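Ganero Learning Toys: Support
Ticket: Number board, tiles tight in top row
Status: Open, waiting for customer
Product: Wooden number matching board, 1 to 10
Bought from: Ballbridge shop, Roscombe
Opened by: Thitima Prasertsri
Handled by: Takumi Maruyama

Opened August 25, 2021

Thitima Prasertsri wrote:
We have 4 of your number boards in the infant room at Srithong nursery. Three are fine. On the fourth the tiles for 3, 4 and 5 have become hard to get in and out. The children push them in with the heel of the hand and then can't lift them, so an adult has to turn the whole board over and tap the back. When we do that other tiles fall out as well and the game has to be started again.

The board is kept on a low shelf under the window with the others. It has not been dropped that I know of. Can you send replacement tiles, or does the whole board need to go back?

Takumi Maruyama replied:
Thank you for writing. Before we send anything, please could you try the following and let me know what you find.

1. Take the 3, 4 and 5 tiles out and leave them and the board in a dry room overnight, away from the window and away from any radiator.
2. Run a dry cloth along the inside edges of the slot. Dried glue, paint or modelling dough will make a tile stick.
3. Try the same three tiles in one of your other boards.
4. Tell me how the board is normally cleaned.

Thitima Prasertsri wrote:
Overnight drying done. A little better but the 4 is still stiff. There was a bit of something dried in the corner where the 5 goes and I got it out with a cocktail stick. The 5 goes in properly now.

In another board the 3 and the 5 fit well. The 4 is tight there too.

Cleaning: we wipe all the wooden toys with a damp cloth and a drop of washing-up liquid after each session. At the end of term some of them were put in a bowl to soak. I have asked and this board may have been one of them.

Takumi Maruyama replied:
Soaking would explain it. The wood takes up water and swells, mostly across the grain, and a small tile doesn't always go back to its old size. As the 4 is tight in two boards, I think the tile is at fault and the board is all right. The 3 seems to have recovered.

Please don't sand the face of the tile, the print will come off. You can sand the two short sides lightly with fine paper, a couple of strokes on each, then try it. Stop as soon as it drops in under its own weight. If you would like us to replace it instead we can, but single number tiles are out of stock until September.

There have been two versions of this board and the tiles are not the same size.

Thitima Prasertsri wrote:
I will try the sanding when I have found some paper.
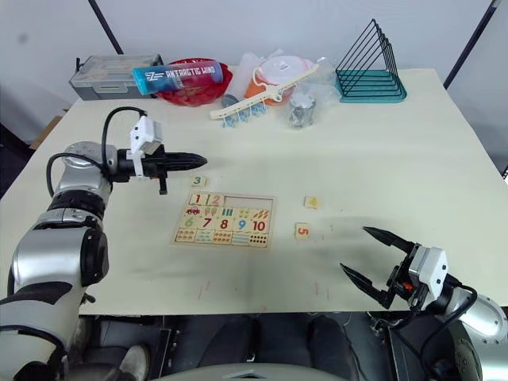 Takumi Maruyama replied:
Thank you, I will check the version with the workshop before I order a tile. On storage, it is best to keep the loose tiles in a lidded tub or a drawstring bag when the board is not in use, and to put them back in the same order each time so that a missing one is noticed straight away. With the 1 and 2 left in place at the top and the gap next to them, the loose 3 and the orange 5 are easy to pick out on the white table, and you could lay the tiles out like that at the start of a session. Children can then fill the gap in order, and you will feel at once if one of them is binding. The picture row and the dot row can stay in the board while you test.

For cleaning, use a cloth that has been wrung out well, wipe, and dry straight away with a second cloth. No soaking and no dishwasher.

Thitima Prasertsri wrote:
Understood. I have put a note about soaking above the sink. The 3 and 5 are still going in and out without trouble. I would like a new 4 as well if it can be had, even if the sanding works, as the edges will look a bit rough.

Takumi Maruyama replied:
I have put you down for one number 4 tile, no charge. It will go out from Ballbridge when the September stock arrives. Please reply to this ticket once you have tried the sanding.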